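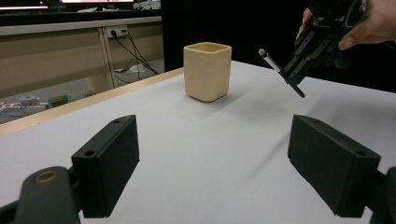
Checking a square cup for level, wobble and capacity

These checks apply to any small cup with four flat sides and rounded corners. They were written for cups bought singly or in mixed lots, where no two are quite alike. Round cups can be tested the same way except for step 3.

What you need

A flat table, ideally white or pale
A desk lamp (ours is 700 lumens)
A steel rule and a strip of thin paper
Kitchen scales reading in grams
A jug of tap water
Wet-and-dry paper, 1000 grit
A soft pencil

1. Prove the table

Lay the steel rule on edge where the cup will stand and look along it with the lamp behind. Light showing under the middle means a hollow, and a rule that rocks means a rise. Move along until you find a place where neither happens, then turn the rule through a right angle and repeat. Keep away from any edging strip, as these are often fitted slightly proud of the top.

Wipe the surface. A single grain of sugar under one corner will give a false result in step 2.

2. Test for wobble

Stand the cup upright. Press down with one fingertip on each corner of the rim in turn. A sound base gives no movement and no click. If it rocks, note which pair of opposite corners it rocks between. The high points lie on the line joining the other pair.

Slide the strip of paper under each edge of the base. It should stop at the same depth on all four. Mark any side where it goes further in.

Turn the cup by a quarter and do it again. If the fault stays with the cup, it is in the base. If it stays with the table, go back to step 1.

3. Compare the sides

Place the lamp low and to one side, so that one face of the cup is lit and the next is in light shadow. A true flat face shades evenly. A bowed one has a brighter or darker patch near the middle. On a pale cup the differences are faint, and it helps to turn the cup slowly while keeping your head still.

The cup in the photographs has slight irregularities in its sides, and under this test they would be passed. Unevenness in the walls affects nothing but stacking. A twist is more serious – look down from above and check that the rim sits square over the base.
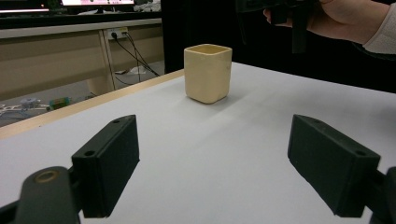
Baoshan Yu wrote to say that the lamp test gives a clearer result with the room light off, and that the shadow on the table should be read as well: if the cup is leaning, the shadow changes length as the cup is turned. We have tried this and agree. The lamp must not be moved between readings.

4. Check the rim

Turn the cup upside down on the table and repeat the fingertip test, pressing on the corners of the base. Rocking now means an uneven rim. This matters if you intend to use a lid or a saucer as a cover, and can be ignored if you don't.

Run a dry cotton cloth round the rim. Any place where it snags should be marked in pencil.

5. Measure capacity

Stand the empty cup on the scales and set them to zero. Fill to the lip and read the weight. One gram of water is one millilitre, near enough for kitchen purposes. Working capacity is the figure with the level one finger's width below the lip.

Do not assume that two cups from one maker match. In our own cupboard, two Otent cups sold as the same size differ by 12 ml, and a Nigam beaker marked 300 ml holds that only when brimming.

6. Correct the base

Only do this on an unglazed or solid base. Put the wet-and-dry paper grit side up on the proved part of the table, wet it, and move the cup in a figure of eight with light, even pressure. Stop after ten strokes, rinse, dry and repeat step 2. Wear a mask if you are working dry on any pottery – it is better not to work dry.

A glazed or coated base should be left alone. Fit small clear feet instead, one at each corner, and replace them when they yellow.

7. Record

Write the result in pencil on masking tape and stick it under the base: S for stable, R for a poor rim, and the working capacity in millilitres. The tape comes off in warm water.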